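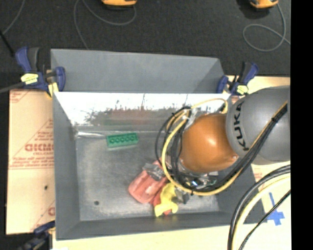
Issue 13

Hello again, and welcome to the people who found this blog through Ivana Herrera's podcast. I write about once a month, usually at the kitchen counter before the rest of the house is up, and mostly about learning things as an adult. If you'd rather get these by email, the sign-up box is over on the right (or way down at the bottom if you're on a phone, sorry, I still haven't fixed that).

So. I swam a mile in open water!

I want to tell you how I got there, and I want to do it without turning it into one of those posts where the person secretly swam in college. I did not swim in college. I learned to put my face in the water at forty-one, holding on to a gutter at the Tronduvska pool while a very patient man named Kheri Mohamedi crouched on the deck and told me to hum. Hum! Any tune I liked. If you hum, air comes out of your nose, and if air is coming out then water isn't going in. I hummed the theme from a cartoon my kids used to watch and came up coughing anyway, and he said good, now do it again.

I've been thinking a lot about that "good" lately. I spent my twenties working for a manager who believed in what he called candid feedback, meaning he would tell you in front of other people exactly which slide was the worst one. I got better at slides. I also stopped showing anyone a draft until it was finished, and I carried that habit into two more jobs and probably into my marriage. Kheri's "good" didn't mean the cough was a success. I'd gone under, and that was the thing we were working on that morning. He didn't bring up my legs, which were doing something terrible, until three weeks later.

When he did get to my legs, it was one sentence. "Let your ankles be lazy." I went home and wrote it on the back of an envelope and it's still on my fridge.

Anyway, the swim. The Wijesinghe Mile is a small local event on a lake about an hour from us, with 168 people signed up this year and a finish line that is basically two poles and a banner. You go in off a boat ramp, you swim out to an orange buoy, turn left, swim along the reeds for what feels like a week, turn left again and come home. I had trained for it since January. My plan was to build up to 4000 yards a week in the pool, and I hit that number exactly twice. Most weeks I did half. There was a month when I had a cold and then everybody else had the cold and I went to the pool one time and sat in the hot tub.

I used to think you had to finish the training plan or you hadn't earned the event. I'd have dropped out in April, to be truthful with you, if Ivana hadn't called. She coaches masters swimmers and she has this way of asking very boring questions when I'm being dramatic. How many times did you swim this month? Five. How many did you swim in the same month last year? None, Ivana, I was scared of the deep end. Okay, she said, what time is the start?

The morning itself was gray and there was mist sitting on the water, and I'd had half a banana. I stood on the ramp in my Ferono wetsuit (secondhand, a bit baggy in the shoulders, I love it) with the number 198 on my hand in black marker. A girl who couldn't have been more than nineteen asked me if it was my first one and I said yes and she said it was hers too. We didn't talk after that but we sort of stood near each other.

The first hundred yards were awful. I'd read that they would be and it did not help one bit to have read it. The water was brown and I couldn't see my hands, somebody kicked me in the ear, and my breath went up into the top of my chest and stayed there. I rolled onto my back. I looked at the sky. And then I hummed, the same dumb cartoon song, out loud, floating there with people splashing past me on both sides. A man in a kayak asked if I was all right and I gave him a thumbs up and kept humming.

After maybe two verses I turned over and started again, slower. Lazy ankles. I counted to six and looked for the buoy, counted to six and looked for the buoy. By the reeds I was almost bored, and being bored in a lake was such a huge thing for me that I started grinning and swallowed some of it.

I came in near the back. My daughter told me my place and I've chosen to forget it, but there were people behind me and there were a lot of people still clapping. Kheri wasn't there, he had lessons that day, so I sent him a text that just said MILE in capital letters. He wrote back "good." Period and everything. I laughed so hard I had to sit down on the cooler.

A few of you wrote after the last issue to ask how to find a teacher as a grown-up, so let me say what worked for me. I took one lesson each with two people before Kheri, and both were fine swimmers and nice enough. The first one kept getting in and showing me her stroke. It was beautiful and I learned nothing from it! The second one gave me six corrections per length and I could hold on to maybe one. So if I were doing it over, I'd book a single lesson, and afterward in the parking lot I'd ask myself what I was supposed to practice. If I could say it in a few words, I'd go back. If I couldn't, I'd try somebody else, and I wouldn't feel bad about it.

Also, bring flip-flops. And eat more than half a banana.

Some odds and ends. I'm reading a paperback by a woman called Skorov about taking up the cello at sixty, and so far I've underlined something on nearly every page. The recipe for the post-swim lentil soup is coming, I promise, I just need to make it one more time and write down what I put in. And Ivana wants me to sign up for the two-mile next summer. I've told her I'm thinking about it. The form is open in another tab.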